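About Gilmartin Pickle & Preserve School

We teach people to put food in jars. There is more to it than that, but not so much more that you should be nervous.

The school began in February, nine years ago, in the back half of a former carpet showroom in Larkthorpe. Selma Dimitriou had been making her grandmother's pickled peppers for friends, and the friends had started bringing friends, and her landlord had started bringing up the lease. She rented the showroom because it had a drain in the floor. Why a carpet showroom needed one is a question we have stopped asking.

Vasilis Kolev joined the following spring. He had spent 22 years as a school chemistry teacher and wanted a job where the students chose to be there. He teaches Acid, Salt and Sugar, our first-level class, and he will make you use a pH meter. People complain about this on the feedback form and then buy one on the way out.
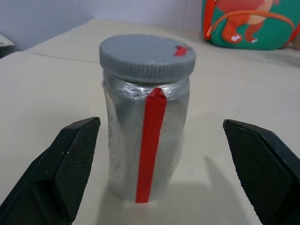

Our other regular teacher is Tamara Costache, who runs the fermenting classes and holds strong views on cabbage. Her Saturday sauerkraut day costs $275, lunch included. The lunch is not sauerkraut. We asked.

Classes are kept to 23 people, which is the number of stools we own. If you would like to stand, please write to us first, and we will say no politely.

What we teach: water-bath canning, pressure canning, quick pickles, slow pickles, jam, marmalade (winter only) and a short evening class called What Went Wrong, where you bring in your failures and Vasilis looks at them over his glasses. It sells out before anything else on the calendar.

What we don't teach: anything involving garlic left in oil on a shelf, or your uncle's method, however well your uncle is doing.

Most of our fruit comes from Stojan Petek's orchard at Vusel, a short drive north. In a good year he brings us plums by the truckload. In a bad year he brings them anyway and we make chutney.

The office is open Tuesday through Friday, mornings. Parking is behind the building, next to the tire shop, whose owner would like you to know that those spaces are his.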